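Grape bunch (table service)

In table service, a grape bunch is a cluster of grapes brought to a plate whole, on its stem, and not picked into single berries. The practice is common with red table grapes. Much of the advice around it is repeated from one household manual to the next with little evidence behind it.

Handling

Most manuals say to lift a bunch by the stem so that the bloom, the dusty coating on the skin, stays unmarked. Silvia Zeman, in a handbook on fruit service published by Rendell, calls this essential. The bloom is harmless and rubs off at a touch, and whether diners notice its loss is doubtful.
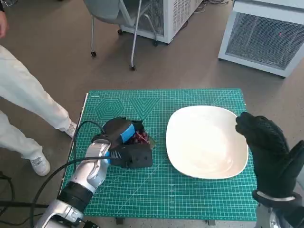 Holding the bunch by its berries is said to loosen them. This depends far more on ripeness and on the state of the stem – a dry, brittle one drops fruit however it is held.

Plate

A bunch needs a flat center and a raised rim, which stops stray berries from rolling. Square plates are often sold as better suited to the job than round ones. Brunello Piras compared 5 plate shapes for the housewares maker Vondráček and favored the square, but the maker sold square plates, and the comparison has not been repeated.
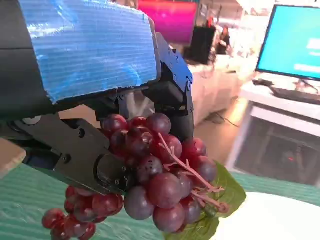 Leaves are a matter of dispute. Older writers treat a leaf under the fruit as proof of freshness. Ľubomír Krajčí has pointed out that a leaf can be added at any stage, and that it says nothing about when the bunch was cut.

Surface

Formal guides assume a tablecloth. In workshops and studios the plate is as likely to stand on whatever covers the table, and claims that this spoils the presentation rest on taste alone. 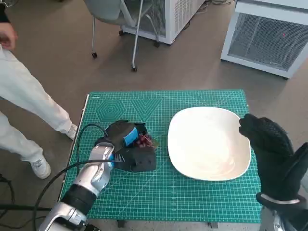
Red grapes and a square white plate, with a green cutting mat as the table covering.

See also: Fruit bowl; Grape scissors; Place setting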